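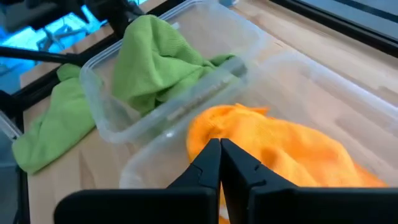 Microfibre is a cloth made from very thin plastic threads, usually polyester and nylon. Each thread is much thinner than a human hair. A bright orange microfibre cloth looks fuzzy, even when it is crumpled into a mound, as the surface is covered in tiny fibres. In the factory, many of these threads are split lengthways into wedges. The gaps between the wedges hold water, and their edges pick up dust and grease.

Home | Materials | Water | Light | Glossary

Sunday, May 7, 2023
By the Layug Science Desk

Why does water go into the gaps?

Water sticks to the sides of a narrow space and pulls itself along. This is called capillary action - plants use it to help move water up their stems. Narrow gaps pull more strongly than wide ones.

Try it: cut two strips of the same size, one from a cotton cloth and one from a microfibre cloth. Stand the ends in 200 ml of water. After ten minutes, measure how far the water has climbed each strip. Write both heights in millimetres.

Contact Layug | Copyright 2023 | Back to top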